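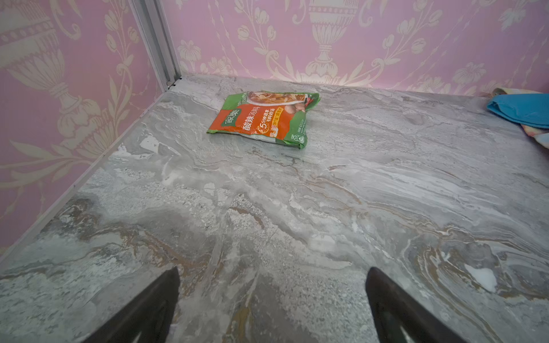
Open fingers, one packet of hot and sour soup base, plenty of marble pattern in between.

PRASTITZ, 13 June 2025 — The robotics club at Lukbridge has spent the term teaching two arms to tidy up, a skill several members' parents would like to see extended to the members.

The project, called Boutros, must clear a small walled pen of soup packets and laundry before the Trornititz student meet in October. The walls are papered in pink, with urns. The club voted on the paper and the urns won by five votes.

So far the students have logged 147 practice runs. The packet is considered the easy part. Cloth is another matter — it folds, it slides, and it has no obvious handle.
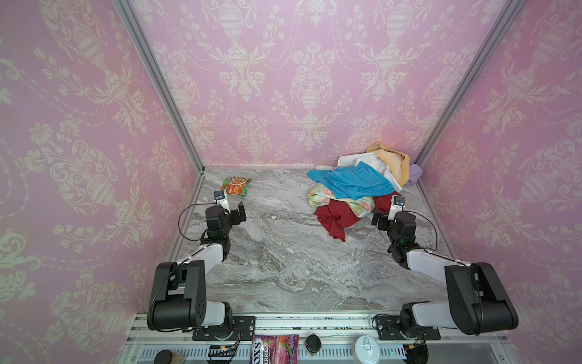 The two arms on their shared rail, with the right gripper beside the clothing pile.

Rules for the meet allow each team two attempts, with the better one counting. Points come off for anything dropped outside the pen. Style is not scored, to the regret of whoever campaigned for the urns.

The club meets again next week to work on the laundry.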